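Block-stacking sim, evaluation rules, February, second notebook

Morning. Coffee, then rules.

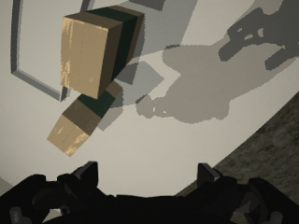 I said last week I would write down what we mean by a "success" before running another batch, and then I ran another batch. The number was lovely. Evangelia Zacharopoulos asked me what it was a number of, and I gave an answer that used the word "basically" twice. So the batch is shelved under "enthusiasm" and we do it properly.

Draft rules, to be argued with:

Rule one. Success is decided by the checker script, from block poses, at the end of the episode. A person looking at the wrist view and saying "yeah, that's on there" does not count, including when the person is me. From above, a block standing in front of another block and a block resting on it can look nearly the same. The near one laps over the far one either way. The blocks also have the same coloring, tan and brown with a dark green band, so you don't get much help there.

Rule two. The seeds for evaluation are fixed and live in the Colix repo, in the file called eval_seeds. There are 111 of them. No one swaps out a seed for being "unfair." I had two on my unfair list and it was remarkable how well the policy did without them.

Rule three. A pose has to hold for 8 control steps with the fingers open before it counts as placed. The old rule was one step, which meant a block on its way down past the target could score. Technically it was there. Technically I am in Hawaii every time a plane goes over it.

Rule four. Physics settings get logged with the result. Friction, timestep, solver iterations, the lot. Samarakoon (the cluster, which I still think is a silly name) had a different timestep from my desktop for most of January and we compared the two as if they were the same experiment. They agreed pretty well, and I would like that to stop being a comfort to me.

Rule five. Lighting and shadows may be randomized for training. For evaluation they stay fixed per seed. We went back and forth on this. The shadows are heavy in these renders, several of them lying over each other on the pale tabletop, and the arm's own shadow wanders into the view whenever it likes. Ametti, the perception model, has been known to take an interest in a dark patch. If it reaches for a shadow, that's a failure and gets logged as one. "Confused by lighting" is a note in the comments column. It is no longer a category of excused absence.

Rule six, under dispute. Timeouts. Dristivar's config calls it at 333 steps and marks the run "incomplete," and incomplete runs then drop out of the denominator. I found this at lunch and had to go for a walk. Proposal: timeout equals failure, denominator equals all seeds, always. Evangelia agrees. The plotting script does not, yet.

3:40 pm. Fixed the plotting script. Reran the January plot with the honest denominator. The curve still goes up, it just starts lower and takes its time.

To do:
Move the checker out of the training code so nobody tunes it by accident.
Write the checker a test with a block leaning on its neighbor. Leaning is not stacked.
Ask Evangelia whether a block that gets knocked off its start pose and ends up correct should be flagged. My vote is yes, flagged and counted.
Take the old number off the group slide before someone quotes it.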